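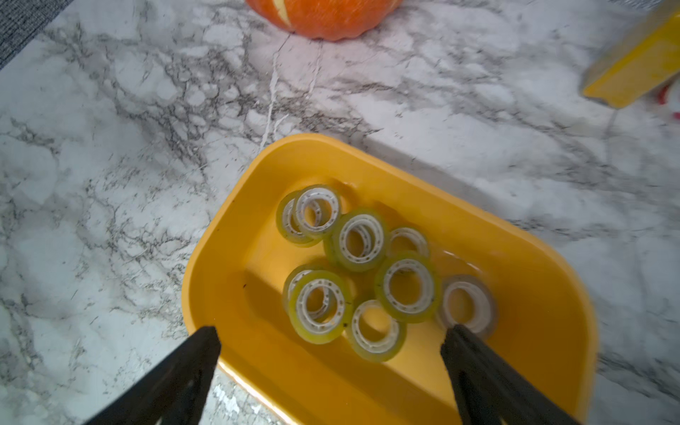
Sunday, September 13, 2020

I have spent most of the weekend sorting out sticky tape. It started because I had a parcel to send on Friday and couldn't find a roll with an end I could get hold of. I found one in the kitchen drawer, one in the sewing box, and one on top of the fridge covered in dust. By the time the parcel was wrapped I had been round the whole house and decided they should all live in the same place.

I sell second-hand books and a few bits of stationery from home, so I get through a fair amount of clear tape. Back in April, when everyone was stuck indoors and orders went up, I panicked slightly and bought in bulk from Sotex. It wasn't expensive. The trouble is that when you have plenty of something you stop looking after it. I would open a new roll because it was nearer than the old one, use a foot of it and leave it wherever I'd been sitting.

They are now in a yellow tray. It came in a set of 2 from Skisora and I had been using it for seed packets, which have gone into a biscuit tin. It has rounded corners and sloping sides, so you can slide a roll up the edge and pick it out with one hand while the other is holding a flap shut. I did try a lidded box first. With a lid on, I put things on top of the box and then never opened it.

I haven't tried to stack the rolls in any order. They just lie in there on top of each other. Some have a good thick band of tape left and some are nearly down to the core, and you can tell which is which from above without picking them up. The thick ones look quite green and the thin ones hardly have any colour at all. I use the thin ones for envelopes and small repairs and keep the full ones for parcels.

A few notes, mostly for myself.

Fold the end over. I know everybody says this. I now fold over a bit the width of my thumbnail every time I stop, and I went through every roll on Saturday afternoon and did the same. One of them took me twenty minutes with a fingernail and a desk lamp, and it split twice. If the tape splits, go back to where the split began and lift both sides together, or you will be peeling off a ribbon for the rest of the day.

Keep it off the windowsill. Two rolls had spent the summer in the sun in the front room and they had gone gummy at the sides, with bits of fluff stuck all round. I wiped the edges with a little surgical spirit on a cloth and one came up well enough. The other went in the bin.

Write down what you paid. The Makori rolls are 64 pence each if you buy the big pack, and I had been paying nearly double at the corner shop whenever I thought I'd run out. I hadn't run out once.

I also tried the Mevow desk dispenser, the heavy sort with a serrated edge. It is fine for wrapping presents. For parcels I found I was pulling the whole thing across the table, so I have gone back to scissors. The dispenser is on the shelf in the hall and my sister can have it if she wants it.

Brown parcel tape is a separate matter and is still in the cupboard under the stairs, along with the bubble wrap and a bag of padded envelopes I keep meaning to sort by size. Masking tape is in the shed with the paint. I thought about putting everything together but I never want masking tape and clear tape at the same moment, and the tray would be too full to get a hand into.

The tray will stay on the table while I'm packing and go on the bookcase at mealtimes. There are nine orders to wrap tomorrow, one of them a set of encyclopaedias that I am not looking forward to carrying to the post office. Next weekend I want to do the pens, and I already know that half of them don't work.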